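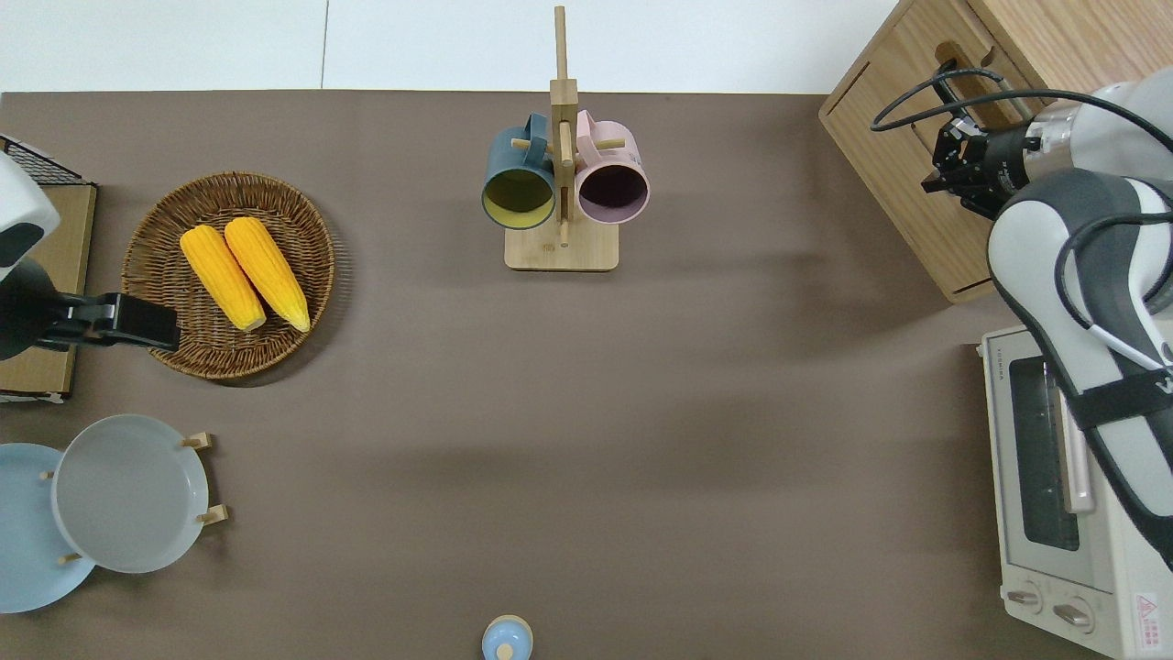 Does Clarnance need a coder on hand to set up a new task? A patient person with a free afternoon can manage, though somebody who reads Python will get there sooner.

Search reviews Go

15th April, by Rochelle Brannigan

I've had the Clarnance planner on our two-arm kitchen bench since March, and I've grown very fond of it (the timeline view alone won me over!).
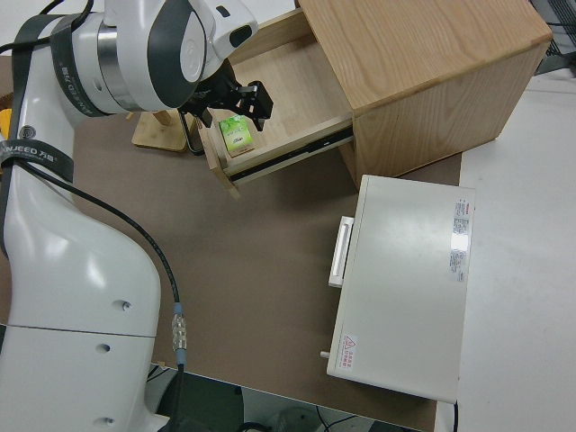

Gripper at the open drawer, green box inside.

Drawers are where my old planner, Kilano, used to sulk. Clarnance lets you mark the slide direction once and reuse it, and over 200 runs I had to re-teach it only twice, which made me happier than I can say.
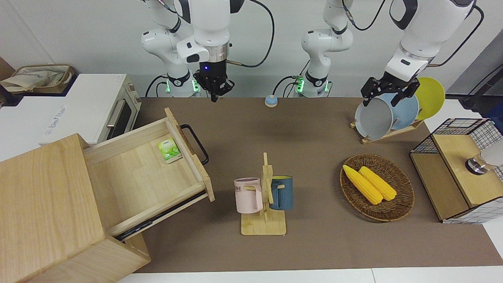

Wendell Okafor wrote the grasp plugin we use, and it drops right in, though the settings page lists 40 sliders and I still don't know what half of them do.

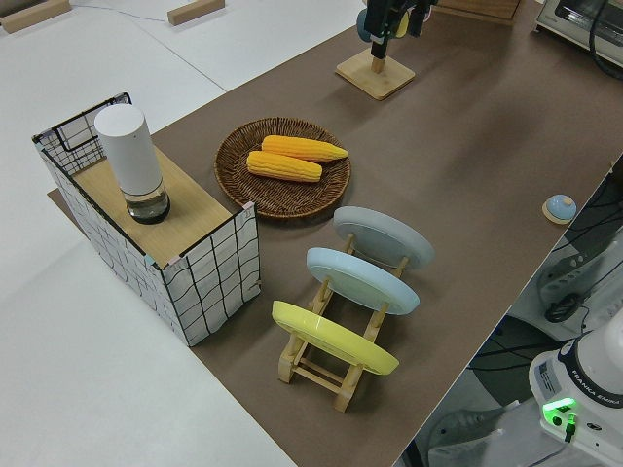
Replanning is slow when both arms share a space, so I'd wait for the next version if that's your main work. Otherwise, go ahead and buy it.

Contact | Copyright Grurnstead | Back to top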